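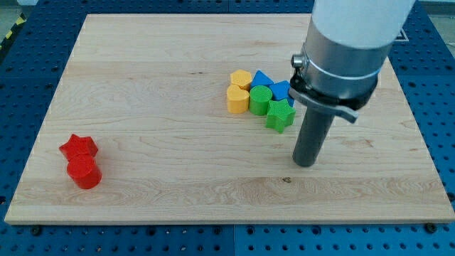 ZENDERO - Meltitness, the winter festival of melted cheese, returns to the Zendero Market Hall this February with more kitchens, a longer evening program and, for the first time, a full afternoon set aside for people who want to learn to cook the dishes themselves. The festival grew out of one raclette supper held in the back of a bakery, and it still runs on the same idea: good cheese, good bread, a warm room and plenty of time to eat. Food will again be served on shared wooden boards. Doors open at 11 a.m. and the last pans come off the heat at 9 p.m.

Last year's festival welcomed 1128 guests, the most in its history, and the line for the fondue counter reached the hall's side doors well before noon. This year the counter has been moved to the long north wall and split into two, one for classic fondue and one for the tomato version that sold out both times it was offered. Guests who remember standing in the cold with a paper ticket will be glad to hear that the whole line now fits indoors.

"We love this festival and we love the people who come to it," the Meltitness organizers said. "Last year we had grandparents teaching kids how to keep the bread on the fork, and strangers sharing tables and trading pickles. We went home smelling like a cheese cellar and couldn't wait to start planning the next one. We have fixed the line, we have found more chairs, and the food is going to be wonderful."

Two Kitchens at the Center

The two kitchens that have been with Meltitness the longest will once again take the middle of the hall. Rinaldi, the family dairy from the hills above Zendero, is bringing its washed-rind wheel, its young mountain cheese and a smoked cheese that has never been sold outside the farm store. The smoked cheese will be melted over boiled potatoes and served with raw onion and a spoonful of plum mustard. Rinaldi will also be scraping raclette to order all day long, with the wheels turned cut side toward the heat so that everyone in line can watch the surface start to bubble.

Fultari, the bakery and sandwich kitchen on the old canal street, is in charge of the bread for the whole event. Its bakers have been working on a new loaf for the fondue counters, a sourdough with a little rye and a thick crust that holds its shape when it's dipped. The trick, they say, is to bake it a day ahead. Fultari will also run its own sandwich bar with 3 grilled cheese sandwiches on the menu: mountain cheese with slow-cooked leeks, cheddar with apple and black pepper, and a soft goat cheese with roasted red pepper that contains no cow's milk.

"A grilled cheese seems like the easiest thing in the world, and then you make a few hundred of them and you start to care about every little step," the Fultari bakers said. "Butter all the way to the edges. Low heat, a lid for the first minute, and then take the lid off so the crust stays crisp. We'll be happy to talk about this for as long as anyone wants to listen."

Smaller kitchens fill the rest of the hall. Guests will find cheese dumplings in broth, baked pasta with four cheeses and toasted crumbs, stuffed flatbreads cooked on a hot griddle, a Welsh rabbit made with dark beer (and another made with apple juice), queso with roasted green chiles, and a baked cheese with honey and walnuts that is meant to be a dessert but tends to get eaten first. Portions are small on purpose. Most people want to try a lot of things, and the kitchens have been asked to cook with that in mind.

A New Afternoon of Classes

The Melting School is the biggest addition this year. From 1 p.m. to 5 p.m., the upstairs room will host short, hands-on classes for home cooks of every level. Nobody needs to bring anything, and aprons are provided.

The opening class is called Why Did It Go Stringy? and covers the question the organizers hear more than any other. Cooks will melt the same cheese a few different ways, over high heat and low heat, with wine and without, grated fine and cut in lumps, and taste the results side by side. Cheese that is heated too fast tends to tighten up and push out its fat, and it's one thing to read that in a cookbook and another to see it happen in your own pan. There will be time to try rescuing a fondue that has split, using a squeeze of lemon, a little cornstarch and a lot of stirring.

A second class looks at young and aged cheeses and how to mix them. A young cheese brings the stretch and an older one brings more flavor, and most of the great melted dishes lean on both. Rinaldi is supplying cheeses of different ages from the same dairy so that guests can taste how much a few extra months in the cellar will do. The class ends with everyone putting together a blend to take home in a paper bag, grated and labeled, enough for a supper for two.

The last class of the day is for families. Children aged six and up can make a small flatbread pizza from start to finish, including pulling their own fresh cheese from warm curd. Parents are welcome to help or simply to sit down with a cup of coffee. Last year's tryout of this class was loud, messy and completely delightful, and there was flour on the staircase until spring.

There are 300 class places in all. Each one costs the same as a regular tasting plate and includes everything cooked during the session. Places can be booked along with admission or picked up at the welcome desk on the day if any are left.

Room for Everyone at the Table

Melted cheese isn't on everybody's menu, and Meltitness has worked hard on the alternatives. Every booth will post a full list of ingredients at eye level. One kitchen near the east entrance cooks only gluten-free dishes with its own pans and utensils, and several others offer boiled potatoes or polenta in place of bread. A dairy-free counter, which was a quiet success last year, is back with cashew-based queso, baked white bean dip and a garlicky mushroom toast that plenty of cheese lovers ordered as well. Cheeses made with vegetarian rennet are marked with a green dot.

The hall is step-free from the main entrance, and the elevator to the upstairs classroom will run all day. A calmer seating area without music will be open at the south end, with high chairs, a changing table and a microwave for baby food. The first hour after opening is kept at a lower volume throughout the building for guests who prefer it.

Seating has grown to 603 chairs at long shared tables. The tables are set with water, pickles, mustard and paper napkins, and guests are welcome to stay as long as they like between dishes.

Music, Cider and a Friendly Contest

The evening program begins at 6 p.m. with a set of accordion and fiddle tunes, followed by a brass group that got the whole room dancing last time around. Local cider makers will pour dry and sweet ciders, along with warm spiced apple juice for children and drivers. Hot black tea, the old-fashioned partner to fondue, will be free all night.

The home cooks' contest also returns. The theme is macaroni and cheese, and entries can be baked or cooked on the stovetop, plain or dressed up. Dishes should be dropped off at the contest table by 4 p.m. in a container that can go in the oven, with a card listing the ingredients. Guests vote by dropping a dried bean in a jar next to their favorite. The winner takes home a whole wheel of young mountain cheese from Rinaldi and a standing order of one Fultari loaf a week until summer.

Visitor Information

Meltitness takes place in February at the Zendero Market Hall. Admission covers entry, the evening music and one tasting plate, and more plates can be bought at any booth. Children under six get in free. Coats and strollers can be left at the cloakroom by the main entrance. Guests who would like to carry leftovers home are encouraged to bring a lidded container.

Tickets and class bookings are available at the Market Hall box office and at the Fultari bakery counter during opening hours.

About Meltitness

Meltitness is a yearly food festival based in Zendero and devoted to melted cheese in every form. It brings together dairies, bakeries and small kitchens from the town and the surrounding hills for one long winter day of cooking and eating.

Media requests, including early entry for photographers, can be made through the Meltitness press desk at the Zendero Market Hall.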